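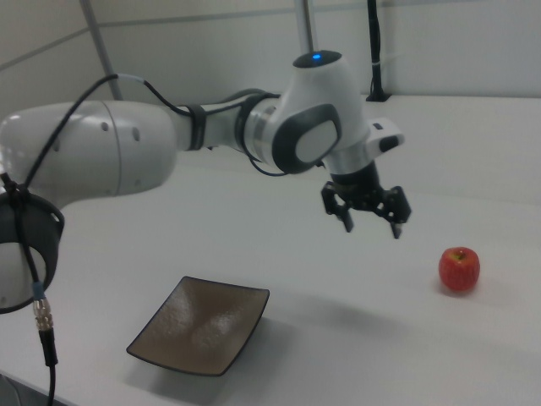
23rd November

Letter from the council about the insulation grants. Up to 700 pounds a household, it says, for lofts and draughty windows in Alturton. I'll believe it when there's a man up my ladder. Silviu Sandu applied in July and has had two acknowledgements and a leaflet. The form runs to 23 pages and wants the age of the boiler, which I had to guess.

Kerttu rang, very cheerful, sure we'll all be done by spring. She said the same about the damp survey. Posted mine anyway, second class. Back bedroom still freezing.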